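제목: Re: [sim-manip] 시뮬레이션에서 학습한 파지 정책의 평가 방법에 대하여

안녕하세요. Drirnbridge 팀에서 답장드립니다. 늦은 시간에 죄송합니다.

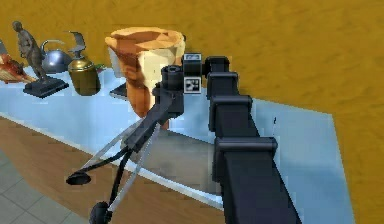
저희가 Cakness 환경에서 평가를 다시 한 결과를 먼저 말씀드리겠습니다. 이번에는 배경과 물체의 배치를 바꾸면서 같은 정책을 385회 실행하였고, 그중 317회가 성공으로 판정되었습니다. 성공의 기준은 물체를 들어 올린 후 4초 동안 떨어뜨리지 않는 것입니다. 실패한 경우를 하나씩 다시 재생해 보니, 물체의 모양보다 가림의 영향이 더 크다고 생각하게 되었습니다. 위의 렌더링에서도 손목과 그리퍼가 테라코타 화병의 오른쪽 아래를 가리고 있어서, 이 시점의 영상만으로는 화병의 아랫부분이 어디까지 좁아지는지 판단하기가 어렵습니다. 은색 주전자와 같이 주변의 빛을 반사하는 물체도 따로 분류하였지만, 이쪽은 아직 표본이 적어서 결론을 말씀드릴 수 없습니다.

> 지난번에 보내 주신 표를 잘 읽었습니다. 두 가지를 여쭙고 싶습니다.
> 첫째, 벽과 책상의 텍스처를 무작위로 바꿀 때 조명도 함께 바꾸셨습니까?
> 저희 Sternside 쪽에서는 조명을 고정했을 때 성공률이 높게 나왔는데,
> 그림자의 방향을 정책이 외운 것이 아닌지 의심하고 있습니다.
> 둘째, 손목의 마커는 정책의 입력 영상에도 그대로 보입니까?
> 만약 보인다면 실제 로봇으로 옮길 때 문제가 되지 않을지 걱정됩니다.

첫째 질문에 대하여 답을 드립니다. 지난번 표의 값은 조명을 고정한 상태에서 얻은 것입니다. 이 점을 표에 쓰지 않은 것은 저의 실수입니다. 이번 385회에서는 광원의 위치와 세기를 매 회 새로 뽑았습니다. 따라서 두 결과를 나란히 비교하시면 안 됩니다. 그림자에 대한 의심은 저희도 가지고 있습니다. 확인을 위해서 그림자만 끄고 나머지 조건을 똑같이 유지한 실험을 준비하고 있으며, 10월 안에 결과를 이 목록에 올리겠습니다.

둘째 질문입니다. 예, 마커는 입력 영상에 보입니다. 손목 옆면에 붙은 흑백의 사각형 마커인데, 원래는 Wiegand 보정 도구로 카메라 외부 파라미터를 구할 때 쓰려고 모델에 넣은 것입니다. 렌더링에서 지우는 것은 간단하지만, 실제 팔에도 같은 위치에 마커가 붙어 있으므로 저희는 남겨 두는 편을 선택했습니다. 다만 정책이 마커를 보고 손의 자세를 추정할 가능성이 있습니다. 그렇다면 마커가 시야에서 벗어나는 순간에 성능이 떨어져야 할 것입니다. 이 부분은 아직 측정하지 않았습니다. 마커를 단색으로 칠한 모델을 하나 더 만들어서 같은 난수 시드로 돌려 보려고 합니다.

그리고 제가 반대로 여쭙고 싶은 것이 있습니다. Sternside에서는 카메라를 2대 쓰신다고 이해하였습니다. 두 번째 카메라를 추가한 후에 가림으로 인한 실패가 얼마나 줄었는지, 숫자가 있으면 알려 주실 수 있습니까? 저희는 한 대만 쓰고 있고, 추가하면 학습 시간이 많이 늘어나기 때문에 결정을 미루고 있습니다. 정리된 표가 아니어도 괜찮습니다. 로그 파일을 그대로 주셔도 저희가 읽을 수 있습니다.

실패한 68회의 시드 목록과 장면 설정 파일은 Cakness 저장소의 eval 폴더에 올려 두었습니다. 같은 버전의 렌더러를 쓰셔야 재현이 되니 폴더 안의 설명 파일을 먼저 읽어 주십시오. 제 한국어 표현이 부정확한 곳이 있으면 편하게 지적해 주시기 바랍니다.

감사합니다.
Drirnbridge 조작 학습 팀 드림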